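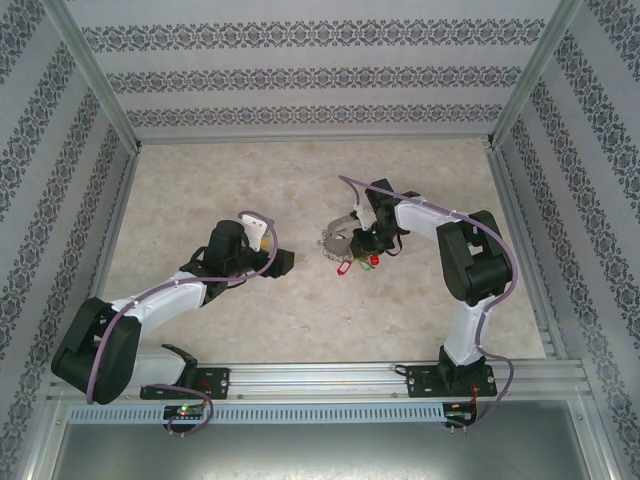 Paywall on the Gilell Courier, and what it means for local news

Started by aguirre_i, Sat 5 January

Hello all. I want to ask the opinion of people here about the Gilell Courier. As many of you noticed, they closed the comments in October, and now they have put all the council reporting behind a subscription. The sport and the recipes are still free. The reports about who voted for what are not.

I am a subscriber for many years, so I am not complaining about my own access. My problem is with the editorial they printed to explain it. They wrote that readers who get their news from "unverified pages" are a danger to the town, and they mentioned the Sirnix newsletter by name. I read Sirnix every week. It has mistakes, yes, but it was the only one which published the full text of the parking contract. The Courier printed four paragraphs about that contract, and two of them were from the press release, word for word. I put them next to each other and compared.

So how can a newspaper call another publication unverified when it does not verify by itself? Please excuse my English, I try to be exact.

Ignacio Aguirre

millpond
Reply 1

Your English is fine. I cancelled in October when the comments went. It was the only place where you could correct them. I once wrote under an article that the bus route they described had not existed for two years, and they fixed it the same afternoon. Now where do I write?

Tessel_K
Reply 2

There is an address for corrections on page 2, printed very small under the weather.

I don't agree with the first post. A press release is a source. If the council says "the contract is for this amount," then the paper can print that the council says so. Sirnix published the full contract, okay, but in the same issue they said that the councillors had been "bought," and there was no evidence for that. I looked for it. That word is a serious accusation. If a newspaper printed it, they would be in court.

aguirre_i
Reply 3

Tessel_K, you are right about the word "bought." I also did not like it, and I wrote to Sirnix to tell them so. They did not remove it but they added a note in the next issue. I think it was a weak note.

But about the press release I must insist. The paper did not write "the council says." It wrote it as its own sentence, with the name of a reporter on top. If it was in quotation marks I would have no objection.

oldpress
Reply 4

I worked on a regional daily for 30 years, in layout, so take this for what it's worth. Releases went in as copy all the time. Friday evenings especially. You had a hole in page five and a release on the desk that fit the hole. The byline was whoever was on shift. Wasn't right, but it was never a plot either. People on these threads see orders from above where there was only an empty column and a deadline.

millpond
Reply 5

oldpress, the reader can't tell the difference though. Lazy or told to, the same words come through my door.

Hirose_fan
Reply 6

Can somebody explain why Sirnix has to be free of errors and the Courier does not? The Courier said 400 people came to the library meeting. I was at the door with the sign-in sheets. We had 126 names. Nobody from the paper asked to see the sheets. When I phoned they said the number was "an estimate from the organizers." I was one of the organizers.

Tessel_K
Reply 7

Did they correct it?

Hirose_fan
Reply 8

No. They said that not everybody signs. True, but the room is not so big. It would have to be nearly empty of chairs to hold that many.

ganum_north
Reply 9

I'm from Ganum, we lost our paper completely. I'd take a lazy one over none. Since it closed we have a page run by a man who posts what he likes and blocks whoever disagrees, and he blocked my sister for asking which street a fire was on. You people have two publications arguing with each other, and to me that looks like luxury.

About the paywall: somebody has to sit in the council meeting for four hours. That person needs a salary. I don't see how it is a scandal.

aguirre_i
Reply 10

I am sorry about Ganum, I did not know it closed.

I accept the point about salary, and as I said, I pay. What I don't accept is to pay and at the same time to be told that I am a danger because I read a second source. When I was young, in my family we bought two newspapers, one from each side, and my father read both at the table and was angry with both. I believed this was the normal way to read news.

oldpress
Reply 11

The editorial was badly written, I'll give you that. Naming a competitor was a bad idea. We had a rule against it.

Tessel_K
Reply 12

I read the editorial again this morning. It says "some pages, such as Sirnix, publish claims that they have not verified." That part is correct, see my example. The sentence with "danger" comes two paragraphs later and it speaks of readers who share things without opening them. I think you joined the two sentences, Ignacio. It is easy to do, the text is not clear, but it is not what they wrote.

aguirre_i
Reply 13

I have it in front of me now. You are correct that they are separate paragraphs. The one in between is about Sirnix also, so I still understand it the same way, but I should have quoted it exactly and I did not. I correct this in my first post if the moderator allows to edit.

millpond
Reply 14

That's a faster correction than Hirose_fan got.

mod_lena
Reply 15

Editing is locked after the first reply, so I have put a link to Reply 13 under the opening post. Please do not paste whole Courier articles here. Two were removed last night. Short quotes are okay.

Hirose_fan
Reply 16

Does anyone know if the library still gets the printed edition? Then the council pages can be read there for free.

ganum_north
Reply 17

Ask for the reading room copy at the desk. In Ganum they kept it behind the counter because people took the crossword.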